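Emergency Savings and Debt Payoff: Which Order Costs Less?

Project report, Personal Finance Seminar
Group members: Chrysoula Vrettos, Lautaro Barrientos, Merike Lukoševičius
Instructor: Myrtle Villanueva

1. Introduction

Most beginner advice on money says two things at once. It says to build an emergency fund, and it says to pay off credit cards as fast as possible. A household with a small surplus each month can't fully do both, so it has to pick an order. Our project compares three orders using a spreadsheet model and one set of household numbers.

We chose this topic after the budgeting unit. In class discussion people had strong opinions about which one comes first, and most of the opinions were based on what a parent had done. We wanted to see how large the difference in dollars really is, and what has to go wrong in a household before the answer changes.

Retirement savings are left out. We assume the household has already decided what to do about its workplace plan and that the surplus we model is what remains after that decision.

2. The household

Our model household is one renter with a steady paycheck, one car, and one credit card. The starting card balance is $2529. The card has an annual rate of 27 percent, and we treat it as a simple monthly rate of one twelfth of that, or 2.25 percent. The household has nothing in savings at the start. It has $100 a week that it can put toward the card, toward savings, or toward both. To keep the spreadsheet on a monthly schedule, we count each month as four weeks, so the monthly surplus is $400. This leaves out a few paydays over the year, and we come back to that in section 7.

The savings account pays no interest in our model. We had it paying interest in the first version, but the amounts were so small next to the card interest that they only made the tables harder to read.

No new purchases go on the card unless there is an emergency the savings can't cover. The minimum payment is set at $100 a month in every plan.

3. The three plans

Plan A, card first. The whole $400 goes to the card each month until the balance is zero. After that the whole amount goes to savings.

Plan B, savings first. The household makes only the $100 minimum payment and puts $300 into savings until it has $1,500. Then the whole $400 goes to the card.

Plan C, split. The household puts $200 toward the card and $200 into savings until it has $1,000. Then the whole $400 goes to the card.

The savings targets in Plans B and C are different on purpose. Plan B is for someone who wants a fuller cushion before anything else. Plan C stands for the common advice to save a small starter amount and then turn to debt. With these numbers both plans reach their target at the end of month five, which made them easy to put side by side.

4. Method

Each row in the spreadsheet is one month. Interest is added to the balance at the start of the month and the payment is taken off at the end. We rounded to the nearest dollar only when we wrote up the results.

Lautaro built the first version and Merike rebuilt it separately from the written rules without looking at his formulas. The two versions disagreed at first. Lautaro's charged interest after the payment in the first month, and Merike's charged it before. We settled on before, for all months, and after that change they matched.

We also interviewed Barrett Zamora, a loan officer at Quintanilla Credit Union, for half an hour on a Monday afternoon. He didn't give us any customer information. We asked him what kinds of surprise costs people mention when they apply for a small personal loan, and he said car repairs come up the most in his own work, followed by moving costs and dental bills. We used a car repair as our emergency for that reason.

5. Results with no emergency

In the first month the card charges $57 in interest under every plan, because the starting balance is the same. After that the plans separate.

Under Plan A the balance drops to $2,186 after the first payment and the card is paid off in month seven. This is the cheapest plan when nothing goes wrong. The household has no savings at all until the card is done, apart from what is left of the last month's $400.

Under Plan B the balance is still $2,304 at the end of month five. The household has paid $500 to the card over those months and more than half of it went to interest. Savings stand at $1,500. If it wanted to, the household could use that money to pay off much of the card in one payment, but then it would be back to having no cushion.

Under Plan C the balance at the end of month five is $1,781 and savings stand at $1,000. From there the card takes five more months to pay off.

Plan A costs the least in interest, Plan C is in the middle, and Plan B costs the most. We expected that order. The gap between A and C was smaller than any of us had guessed before running the model. Chrysoula had written down a guess of several hundred dollars.

6. Results with an emergency

We then added one car repair of $900 in month three, to be paid right away. At the end of month two, savings are zero in Plan A, $600 in Plan B, and $400 in Plan C.

In Plan A the whole repair goes on the card. As long as the card company allows the charge, Plan A still comes out cheapest in total interest. This surprised us, but it makes sense when you look at the rows. Every dollar already paid to the card has been saving 2.25 percent a month, and borrowing it back costs the same 2.25 percent. The household is never worse off in interest for having paid early.

The result changes if the card can't be used. We ran a second version in which the card has been frozen or the repair shop only takes cash or debit. Now the Plan A household needs $900 from somewhere else. We looked at a short-term loan with a flat fee of $20 for each $100 borrowed, due in one month. The fee on $900 is $180. The household can't repay $1,080 out of one month's $400, so it has to renew the loan and pay more fees. Plan B needs to borrow $300 and Plan C needs $500, so their fees start at $60 and $100.

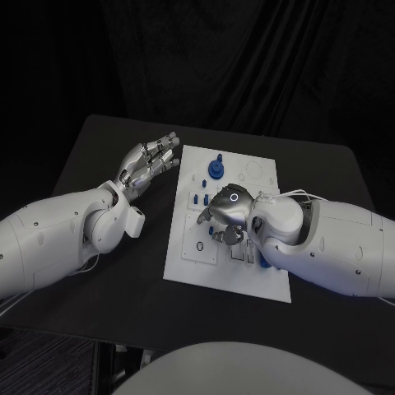 The size of the emergency matters less in this version than the timing does. If the same repair comes in month six, Plan B can cover all of it from savings and so can Plan C. Neither pays any fee. In Plan A the household is still one payment away from finishing the card and has nothing set aside, so it is in the same position it was in during month three, except with a much lower card balance.

We don't know how often a household would be in the frozen card situation. Mr. Zamora said that in his experience the people who come in for small loans are often close to the limit on their cards. That is one person's view and we didn't find a way to check it.

7. Limits of the model

There are several things the model leaves out.

The surplus is the same every month. Real pay changes with hours and overtime, and rent and utility bills go up and down. A household with uneven income would probably need more savings than our numbers suggest.

Counting four weeks in a month leaves out four weekly deposits over a year. All three plans are treated the same way, so the ranking doesn't change, but every payoff date is a little later than it should be.

There is only one card. With two or more cards there is the extra question of which to pay first, and another group in the class covered that.

We also assumed that people follow the plan. Our group talked about this a lot. Merike thinks someone who has never had savings may be more likely to keep going after seeing the account grow, and that Plan C is worth its extra interest for that reason. Lautaro thinks money sitting in an account gets spent. We had no data on either point and left it out of the results.

Finally, we compared our spreadsheet with two free budgeting tools, Teminance and Wosik. Teminance let us enter Plan A and Plan B but had no way to change the split partway through. Wosik let us do all three, and its payoff months agreed with ours. We used them as a check on our work and didn't review them beyond that.

8. Conclusions

If the household is sure it can keep using its card in an emergency, paying the card first costs the least in our model, with or without the repair. If it isn't sure, a starter fund is worth having. The extra interest for Plan C is the price of not needing the short-term loan, and with our fee that price looks reasonable to two of the three of us.

We would not recommend Plan B to a household with these numbers. The larger fund helps if there is a large repair after month five, but the card balance hardly moves in the meantime.

9. Who did what

Lautaro: first spreadsheet, sections 2 and 4.
Merike: second spreadsheet, comparison with the budgeting tools, section 7.
Chrysoula: interview, sections 1, 3, and 8, and editing.
Sections 5 and 6 were written together.

We thank Mr. Zamora for his time and Ms. Villanueva for her comments on the October draft. The Fekberg Library let us use a study room after closing while we finished the tables.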